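Teaching by Hand: Laundry Sessions at Jillwood

Gallery, February 2026

These are notes and pictures from the clothes handling work at the Jillwood workshop. The aim is to collect demonstrations of ordinary laundry tasks, with a person guiding the arm through each one. Danai Kyriakidis ran most of the sessions and Jamila Siddiqui took care of the recordings. The target for the first set was 200 complete demonstrations. The second set, which started after we changed the control handles, is meant to reach 750.

Two ways of showing a task

We use 2 methods. In the first, the operator holds the arm and moves it directly. It is quick to learn and good for slow, careful motions, but the operator's hands tend to get in front of the camera. In the second, the operator sits at a desk with a pair of Kidik handles and watches the wrist camera on a monitor. The arm follows the handles. Most people need an hour before they stop overshooting.

For clothes we settled on remote control. Cloth moves when anything brushes against it, and a hand on the arm brushes against a lot.

Setting up a session

Each session starts with garments dropped on the furniture in a heap. We don't arrange them. The operator is given one instruction, such as "pick up the shirt by a corner" or "spread it flat," and has up to 5 tries before the heap is dropped again. Tries that fail are kept and labeled as failed.

The control software is Pacheco, with a few changes of our own. The main one is a foot pedal that marks the start and end of each try. Before the pedal, Jamila was trimming every recording by eye, and it took longer than the sessions did.

Picking up from a soft surface

A table is the easy case. The fingertips can come down to a known height and close. Upholstery gives under pressure, so the operator has to judge when the tips have reached the cloth and when they are starting to push into the cushion. We ask people to come in low with the fingers open and bring one tip to an edge or a folded corner before closing.

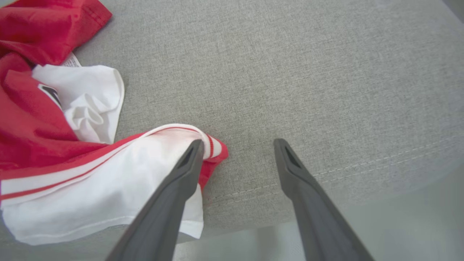

Danai's advice to new operators is to look for a corner that sticks out from the heap and ignore the rest of the garment. Grabbing the middle of a pile usually brings up two things at once. A single corner gives a cleaner lift, and the next move can be planned while the cloth hangs.

Slick sports fabric has been the hardest material so far. It slides out from between the tips if they close too high on the fold. We tried the Zivus rubber sleeves on the fingertips in June and went back to bare tips a week later, as the sleeves kept rolling up at the ends.

What is still on the list

Sleeves turned inside out, socks, and anything with a drawstring. We also want more left-handed operators in the second set. The written instructions for the pedal and handles are kept at the desk and should be read before a first session.

Contact: Jillwood workshop desk | Copyright Jillwood | Back to top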